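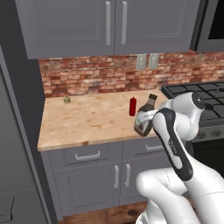

Geelong, June

Setting up the grasp for bottles in the simulated kitchen cell

by Nga Đặng

At Bedino we test all arm programs in a simulated kitchen before they go to the real cell. This page is for colleagues who must set up the bottle task for the first time. I wrote it after I helped Yamuna Nadar with her setup on Monday, and I put down the places where we lost time. You need the Vemero simulator, the Gelska controller package and the kitchen file from the shared drive. If you have only the old kitchen file with the white cabinets, please ask Phong Ung for the new one. The cabinets there are grey and the handles have their own collision shapes.

1. Check the base of the arm

Open the kitchen file and load the arm. The base must stand on the floor in front of the counter, on the side of the gas range. Look first at the height. If the arm sinks into the floor even a little, the solver pushes it up at the first step and everything after that is wrong. Set the base height to zero and run two steps only. The joint values should not change.

The forearm must also have room to come over the counter with the upper link near the range. The grates of the range are in the collision model. When the arm reports a contact before it moves, the cause is nearly always a grate.

2. Place the bottles

The brown bottle is our target. Place it near the front edge of the counter, towards the range. The slim red bottle stands to its left and slightly farther back, and it is there to make the approach harder. The small jar goes far to the left by the backsplash. It takes no part in the grasp, but leave it in, as the Mishra planner reads the full object list and stops with an error if one name is missing.

Bottles should be dropped from a very small height. Masanobu Morikawa prefers to put them exactly on the surface, but in my experience they then tremble. Wait until they are at rest before you save the start state.

3. Set the grasp

Choose the side grasp, with the fingers around the middle of the bottle at the height of the label. Do not take it by the cap. The cap is a separate body in the model and it can turn.

Now set the closing force. Begin low and increase it slowly. With too much force the fingers go inside the bottle shape, and the picture still looks fine from a distance, so please zoom in and check the contact points. I look for contacts on both sides of the bottle before I accept the value. The friction of the finger pads is in the gripper file on line 463. Change it only when the force alone does not help, and write the old value in a comment.

4. Tilt and hold

When the grasp is good, add a small tilt of the wrist. The bottle should lean together with the fingers. Watch the angle between bottle and gripper in the plot window. If this angle grows during the hold, the bottle is slipping. I hold for 800 steps, then I bring it upright again and put it down.

Check also the space to the red bottle during the tilt. Our first path for Yamuna's setup went through that place and the red bottle fell every time. We corrected it by lifting before tilting, not during.

5. Save and name the files

Save the start state and the grasp file separately. The name should have your initials and the word bottle. Please do not overwrite the file of Loan Mạc, she uses it for comparison with the real cell.

Common problems

The arm shakes when it stands still: the joint damping was not loaded. Load the arm file again, after the kitchen.

The bottle jumps when the fingers open: the closing force is too high, or the bottle is still below the surface. Go back to step 3.

The wrist turns the long way round: set the joint limit for the last joint in the controller package - the default is too wide for this counter.

Questions about the planner go to Phong. For the kitchen file and the bottles you can write to me.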